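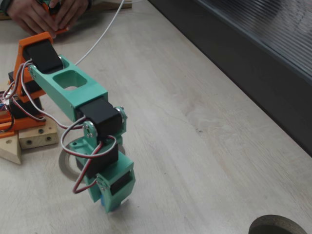
Aušra Kairys buys for Tilleo, an importer with a warehouse in Pratstead and a list that leans toward the cooler parts of Europe. Her subject for most of an hour in July was closures: cork, screw cap, and what each does to a white wine between bottling and the table.

Tilleo moved its entry-level whites to screw cap first. The reason was variation within a case. "A customer opens one bottle and likes it, opens the second and it tastes flat," Kairys said. "There's no fault you can name. The cork let in more air than its neighbor did, and the fruit went."

The company's own check was small. Kairys held back 100 bottles of a Riesling from Ramalho, a grower she has bought from for years, with half under natural cork and half under screw cap. They stayed in the same corner of the warehouse for 38 months and were then opened blind over several mornings, always before lunch.

"The screw caps were close to one another," she said. "Under cork, the best bottles were lovely, a little rounder, more honey. The worst were brown at the rim. I can't sell an average."

She does not regard the matter as settled. Screw caps come with different liners, and the liner controls how much oxygen gets through. A tin-lined cap is very tight. Wine bottled under it with too little preparation can smell of struck match or boiled cabbage when opened. Kairys asks growers for the dissolved oxygen reading at bottling and the free sulfur figure on the same day. Some send both without being asked. Others, she said, "send a photo of the label."

For a bottle that smells of match, her advice is plain: pour it into a jug, leave it for twenty minutes, and try again. If the smell is still there after an hour, she would take it back to the shop.

Reds are handled case by case. Trellell, a light red meant to be drunk within two years, went to screw cap last season in a run of 500 cases. Restaurants took it without comment. Two independent shops asked for cork and were told the price would go up. One agreed.

For wines meant to be kept ten years or more, Kairys still accepts cork, provided the grower can name the supplier and the grade. She stores those bottles on their sides and keeps the screw caps upright, which saves shelf space and makes the labels easier to read.

Asked what she drinks at home, she named a dry Chenin under screw cap, served at 50 degrees. "Straight from the refrigerator it's too cold," she said. "Take it out when you start the potatoes."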